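Residents' Meeting, Hennessy House - Minutes
August 3, 2022, ground floor meeting room

1. Opening

The meeting was opened at the usual hour. There were 15 households present, which is enough for voting. The minutes of the May meeting were read and accepted with one correction: the new bicycle rack was delivered by Hando, and not by Skudelus as it was written.

2. Water pressure

Households on the upper floors still have weak water in the mornings. Skudelus has checked the pump and offers to change the valve for 900 dollars. One household asked if we should wait until winter. After a discussion it was decided to accept the offer, with two votes against.

3. Bicycle room

The rack is in use, but old bicycles without a name are still standing along the wall. It was agreed to put a paper tag on each of them. If the tag is still there after 20 days, the bicycle goes to the repair shop on Porkley Street.

4. Courtyard

The bench needs paint. A budget of 200 dollars was approved for paint and brushes. The color was discussed for a long time and was not decided - please write your wish on the list by the mailboxes.

5. Swap table

The swap table will be held again in the meeting room. Small household things, bags and school supplies are welcome, but please no furniture and no food. What is not taken must be carried home by the household that brought it.

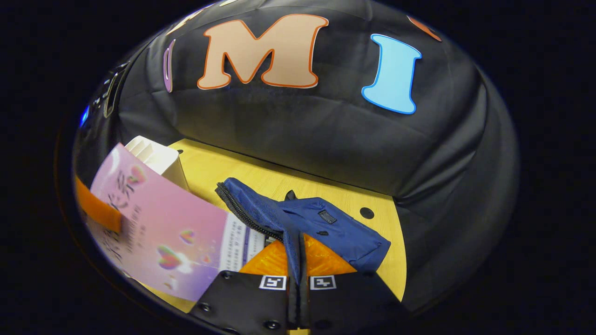 A navy blue bag with a zipper, first picture, and a flat white item with pinkish trim, second picture.
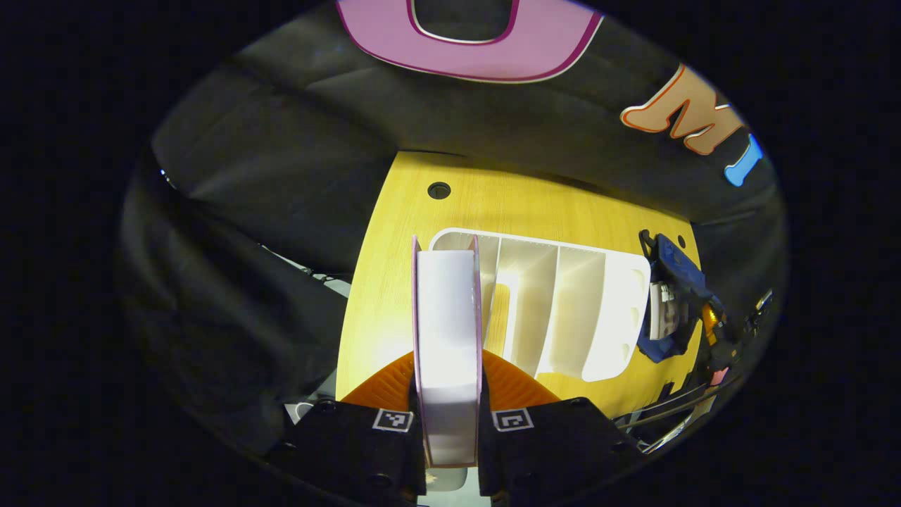

6. Other questions

a) The key of the laundry room does not turn well. The lock will be oiled before a new one is ordered.
b) It was asked to close the courtyard gate more quietly at night.
c) The question of the parking places was moved to the next meeting, as the drawing was not ready.

The meeting was closed after item 6c.

Recent items
Minutes, May meeting
Rules for the laundry room
Offer from Skudelus - pump and valve
Bench color list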